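Bralstead Robotics Workshop
Course notes, unit 2: Showing a robot a task

These notes go with the second unit and should be read before the first practical. They cover the two ways of demonstrating a task that we use on the course, what gets recorded in each case, and how to produce demonstrations that are worth training on. The marking sheet for the practical is separate.

2.1 Two ways of showing

In hand guiding, the operator takes hold of the arm and moves it through the task. The motors hold the arm up against gravity but otherwise give way. The joint angles are read and stored as the arm goes. Older texts call this kinaesthetic teaching.

In remote control, usually called teleoperation, the operator moves something else and the robot copies it. The something else may be a joystick, a pair of hand controllers, or a second arm with the same joint layout as the first. Where a second arm is used, it is known as the leader and the robot that does the work is the follower. Each joint on the follower is sent the position of the matching joint on the leader, many times a second.

Hand guiding is easy to learn and needs no extra equipment. Its main fault is that the operator's hands and arms get into the camera views. A policy trained on those pictures may come to depend on seeing an arm in a sleeve, and there will be no sleeve when the robot runs alone. Two-armed tasks are also awkward by hand guiding, as one person can rarely steer two heavy arms well at the same time.

With teleoperation the operator can stand clear of the work. The price is that the operator can't feel much of what the follower touches. Beginners squeeze too hard, push down into the table, and let go too early. Most people improve a good deal over their first hour.

2.2 What is recorded

Each demonstration is stored as one episode. An episode on the Flellavel cell holds:

the joint positions of the follower arms
the commands sent to the follower arms
the opening of each gripper
the pictures from the fixed cameras and the wrist cameras
a line of text naming the task

Note that positions and commands are kept apart. They are never quite equal. When a gripper closes on a solid block, the command may say "fully shut" while the measured opening stays at the width of the block. The difference between the two carries the grip force, and a policy trained on measured positions alone will often hold things too weakly. For this reason we train on the commands.

All the streams must share one clock. If the camera pictures lag behind the joint readings, the policy learns to act on old information. A small steady lag can be corrected afterwards. A lag that wanders cannot, and those episodes are thrown away.

2.3 The wrist view

A wrist camera moves with the gripper, so its view changes with every movement of the arm. Close to the work, it shows how the fingers are placed around the object far better than a fixed camera can. Away from the work it sees a great deal of the room.

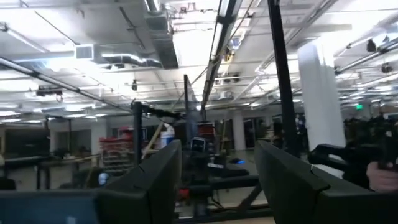 This matters for training. Suppose every demonstration starts from the same pose, with the same background behind the fingers. The policy can then tell how far through the task it is by looking at the room, and may pay little attention to the object. Move the cell to another corner and it fails. Vary the starting pose between episodes, within the limits given on the task card, and do not tidy the background specially for a recording session.

Bright ceiling lights are another cause of trouble. When the wrist tilts up, automatic exposure darkens the whole picture, and it may take a moment to recover when the wrist tilts down again. Fix the exposure before the first episode and leave it fixed until the last.

2.4 Giving a good demonstration

Watch the task done once by hand before you touch the leader arms. Decide on the order of steps and keep to it. If two operators share a task they must agree on the order between them, including which arm picks up first. A data set in which half the episodes go left first and half go right first is harder to learn from than one which does either consistently.

Move at a steady pace. Long pauses are the commonest fault in student data. If the arm sits still for three seconds while you think, the policy sees a run of pictures where the correct action is to do nothing, and it may stop at that point and never start again.

Small mistakes may be left in if you correct them properly. An episode where the gripper misses, backs off and tries again teaches recovery. An episode where the object is knocked out of reach should be marked as failed and kept out of the training set. Do not delete it, as failed episodes are used in unit 4.

Do not reach into the cell while an episode is being recorded. To reset the objects, end the episode, wait for the follower to hold, and then go in.

2.5 How many are enough

There is no fixed rule. For the Zerno block task, last year's group recorded 122 episodes and got a policy that worked most of the time from starting positions near the ones shown, and poorly outside them. The Zamani folding task was a different matter. Cloth takes up a new shape on each attempt, and results were weak until the set had grown to almost 1000 episodes. The full course archive now holds 3154 episodes across all tasks, but they were recorded by many hands and their quality is mixed.

Before recording more of the same, look at where the policy fails. If it always misses objects at the far side of the table, record episodes there.

2.6 Before the practical

Check that the leader and follower are in matching poses before you connect them. If they are not, the follower will try to catch up in one fast movement. The software refuses to connect when any joint is more than a few degrees out, but check by eye as well.

Find the stop button and press it once, with your partner watching the arms, so that you both know what the arms do when power is cut. On this model the brakes come on and the arms drop slightly first.

Record three episodes and play them back before going on to the full set. Look at every camera view during playback. A loose cable or a camera left pointing the wrong way is easy to put right at this stage.

Exercises

1. Explain why a measured gripper opening may differ from the commanded one, and say which you would use for training a grasping task.

2. A group records all its episodes by hand guiding and finds that the policy works only while a person stands beside the robot. Suggest a cause and describe how you would test it.

3. Take one of the January archive episodes and mark every point where the arms are still for longer than a second. For each, say whether the pause is part of the task.

Written answers are due at the start of unit 3. Bring your playback notes from the practical with you.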